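Set Up the Simulated Cell Like a Real One

Opinion

March 2022

Most integrators I deal with keep a maintenance sheet for every physical cell they commission. It records finger pad replacement, the camera mount torque, the date of the last hand-eye calibration and the initials of whoever did it. The same integrators run a simulated copy of the cell with no sheet at all. The copy was built once, by someone who has often moved on, and its parameters are whatever they were on the day it first ran without an error.

I think this is poor practice. A simulated cell is a machine. It drifts out of agreement with the hardware, it wears in the sense that its assumptions go stale, and it needs scheduled attention from a person who is answerable for it.

My own case is a single-arm picking cell at Zirkix, a two-finger gripper over a bench with a wrist camera. We train and regression-test the grasp program in simulation before anything is loaded on the controller. In December the physical cell began dropping rounded parts. The program had passed 916 of 1,000 simulated grasps, and the previous release had scored about the same, so the software was cleared and the arm was blamed. Two technicians spent most of a week on the gripper. They changed the pads, checked the jaw drive for backlash and re-zeroed the force reading. Nothing they found was out of tolerance.

The fault was in the model. The pads on the real fingers had been changed to a harder compound in the autumn, and the friction coefficient in the simulation still belonged to the old ones. Correcting one number brought the simulated failures into line with what we were seeing on the bench.
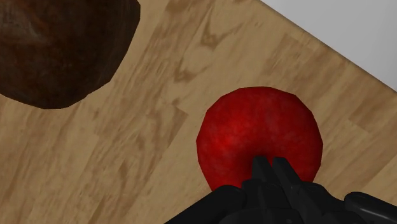 4 min read

Friction is the obvious parameter. Geometry is the neglected one. A red sphere held low between two black fingers looks like the simplest test there is, and it is a good one, provided the person reading the result knows what the sphere is made of. Ours is a coarse mesh with visible flats along its outline. A fingertip landing on a flat behaves differently from one landing on the edge between two flats, and neither behaves like a fingertip on a true ball. The large brown object on the same table is faceted too. If the collision shape is as coarse as the drawn one, the contact normals jump as the object rolls, and the solver reports slip that has no physical counterpart.

The usual remedy is to refine every mesh until the trouble goes away. I would argue against it. Fine meshes slow the run, and a slow run is a run that gets skipped on a Friday. Use an analytic primitive for collision wherever the part allows one, leave the drawn mesh coarse, and write down which is which.

The routine we now follow is modest. After every 2,000 simulated grasps we replay 50 on the bench with the same object poses and compare finger position at contact. Any pad change, camera removal or firmware update on the real cell triggers the same comparison. The simulation has its own page in the maintenance binder, beside the page for the arm, and the same technician signs both.

The common objection is cost. Bench time is scarce, and a replay ties up the cell for the better part of a shift. I accept the figure and dispute the accounting. The week lost in December was also bench time, and it was charged to the gripper.

A stronger objection is that vendors should carry this work. Drornlow and Ollero both ship cell models with their grippers, and ours came from the first of them. The supplied model was accurate for the gripper as delivered. It could not know which pads we would fit, or that our bench sits a few millimetres out of level at the far edge. Those facts belong to the site, and the site has to maintain them.

Job titles do not help. The simulation usually sits with a software group, and the calibration wrench sits with the trades. I would give both to the trades, with training, and have software supply the tooling. The person who fits a new pad is the person best placed to know that the friction value has changed.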